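Search this site Go

Visit report: Pirkano Lodge, September

We reached Pirkano on a Sunday at four in the afternoon, after a slow bus ride up from Cuervo. The lodge has 29 rooms in two long buildings, with a third building still closed for roof work. It sits at 800 meters, and the nights are cool enough that every room has a heater as well as a ceiling fan.

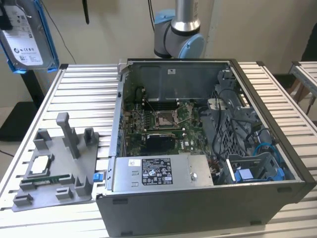
Revitia Travel Club — Lodging Visits Group

Check-in took a few minutes. Our room was on the ground floor of the east building and had two single beds, a desk, a shower with good pressure and a small porch facing the river. The walls are thin. Guests who want quiet should ask for the far end, away from the kitchen.

Wálter Bedoya, the manager, walked us through the grounds the next morning. The dormitory sleeps 12 and shares two bathrooms. There is a laundry room, a covered place for bikes and a meeting room that can be booked by the half day. Parking is free but the lot is gravel and slopes toward the road.

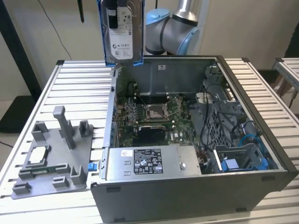 Filipa Cunha thought the river rooms were oversold. She had stayed on the hill side the year before and said she slept better there, with no difference in the bed or the bathroom, and she would book it again.

Dinner is served from six to nine. The menu is short: soup, trout, a bean stew and one dessert. Breakfast is a buffet and is included in the room rate. Coffee is put out early for people leaving on the Skumetti trail, and packed lunches can be ordered at the desk the evening before.
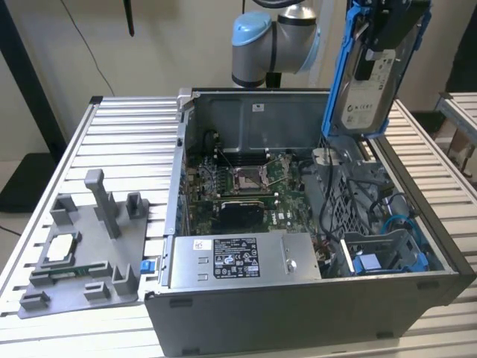
Opened Dell desktop tower, motherboard in view.

We walked the first part of the Skumetti trail as far as the footbridge and turned back when it began to rain. The path is well marked up to that point — beyond it, the desk recommends a guide. Boots can be left on the racks by the side door. 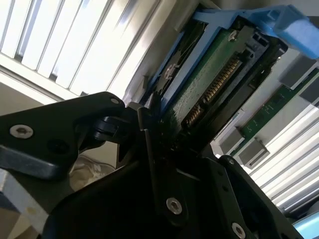
Getting there

Buses leave Cuervo twice a day and stop at the lodge gate. The last one back is at 5:15 p.m. Drivers should fill up in town.

Last updated: September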